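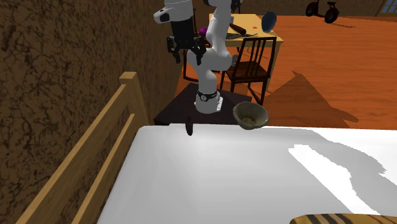
Ieva Bite escribió:
> El máster de Roltance me suena plano. ¿Nadie más oye que el bajo desaparece en la pista 11? Yo volvería a la mezcla de octubre.

Ieva, el bajo desaparece porque Samuele lo bajó, y lo bajó porque tú se lo pediste a las 2 de la madrugada, con copia a toda la lista. Guardo el correo con cariño.

La mezcla de octubre dura 52 minutos y lleva 16 compases de afinación que Aldo defiende como introducción.
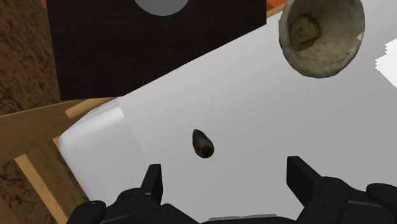 Si volvemos a ella, que al menos le corten eso. El sábado paso por el estudio de Welstead y escucho las dos versiones seguidas, en los altavoces malos también. Vaughn, trae el cable bueno, el que no zumba en si bemol.

Liliana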